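Remine's laundry robot learns to take its time

28 March 2022

I got to spend a morning at the Remine lab in Hovdale last week, and I came home oddly excited about laundry. The group has a new result on teaching a robot to pick up clothes, and the trick is mostly about when it decides to close its fingers!

Jae-in Shim, who leads the project, walked me through it. Most grippers look once, pick a spot and go for it. Her team's method, which they call Wi, keeps checking the view from the wrist all the way down and can change its mind 12 times a second (she says fluffy things are the worst, they never have a proper edge to aim at). They trained it on 1586 grasps, each one done by a person steering the arm by hand.

Then came the test. Out of 139 tries on clothes it had never met, the old method dropped or missed 31. Wi missed 5. I asked Kyung-hwa Seol, who ran the tests, what those five were, and she laughed and said "socks, mostly." The robot still can't fold a thing, and it's slow enough that I finished a coffee during one load.

Next up is a second set of trials in May at the Plultdale site, with different machines and baskets, and the team plans to put the training data online after that. I've already asked if I can come back.
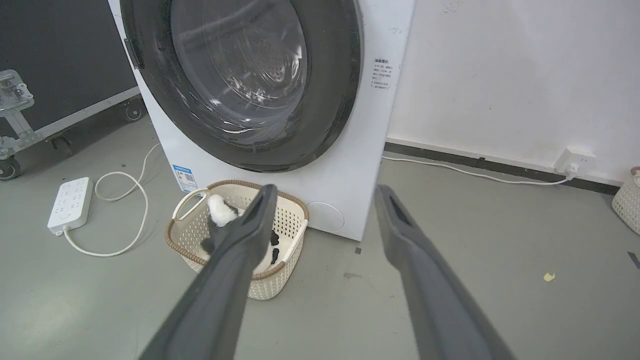

The view from the robot's wrist, with the gripper open over a basket in front of the washer at Remine.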